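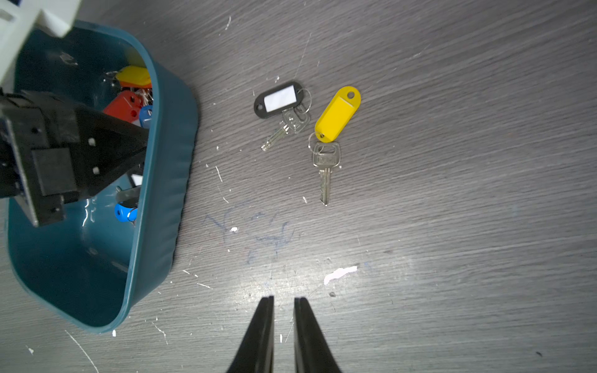 Key tags in the teal basket, two keyrings still out on the table, and a gripper on either side of the job.

Keys, keys and more keys: an afternoon at Zireris

I had wanted to see how a robot gets its lessons ever since Morena Orlandini gave a talk on it in November, and on Monday, January 29, 2024 I finally got the tour! Zireris has the upper floor of an old print works, and the first thing you hear when you come up the stairs is jingling.

The task this month is sorting keyrings. An operator drives both arms by hand from a pair of smaller ones, and everything gets recorded – the joint positions, the view from the wrist, the lot. One run from start to finish is an episode. They want 800 of them before they train again, and they had 400 when I visited.

Eleri Gwynne showed me round and answered all my questions (I had plenty). Keys are hard, she told me. The rings slide, the tags flip over, and a thin blade flat on a table gives the fingers very little to hold. Between episodes the operator moves everything, so the system doesn't just learn one layout by heart. A good operator gets through 70 episodes in a day. Fumbled grabs are kept too, as long as the operator recovers.

Then I had a go. Shahzad Jatoi sat next to me while I tried 9 times to lift a single ring, and I loved every second of it, even the one where I nudged the basket. My attempts went into a folder called "visitors", which they don't train on.

Tours run twice a month and you sign up at the front desk. Wear something warm, the floor is drafty.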